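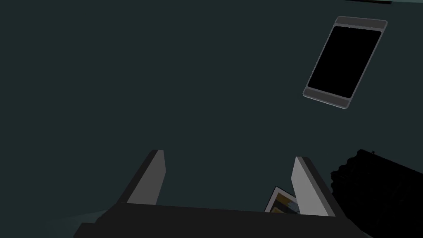
Handyfrei bis zum Frühstück

Ihr Lieben, seit Anfang der Fastenzeit liegt mein Handy nachts in der Küche, und ich muss euch davon erzählen! Die ersten Tage waren furchtbar. Ich bin dreimal aufgestanden, um »nur kurz das Wetter« nachzusehen (um halb zwei, man weiß ja nie). Inzwischen schlafe ich meistens vor elf ein und habe sogar den dicken Roman geschafft, den mir Veronika Kaufmann vor Ewigkeiten geliehen hat. Veronika, du kriegst ihn zurück, er hat nur einen ganz kleinen Teefleck.

Geweckt werde ich jetzt von einem Wecker, den ich bei Floro in Bunitz für 22 Euro gekauft habe. Er tickt. Laut! Die ersten 7 Nächte stand er deshalb im Wäscheschrank, jetzt höre ich ihn kaum noch.

Morgens gibt es erst Kaffee, dann 15 Minuten aus dem Fenster schauen, dann Nachrichten. Saron Tufa aus unserem Lesekreis macht es noch strenger und schaltet bis mittags gar nichts ein, aber so weit bin ich nicht, meine Mutter würde die Polizei rufen.

Wer mag, macht im Mai mit: 30 Tage lang kein Handy im Schlafzimmer. Schreibt mir einfach zurück, dann setze ich euch auf die Liste. Und falls jemand einen leisen Wecker kennt, bitte unbedingt melden!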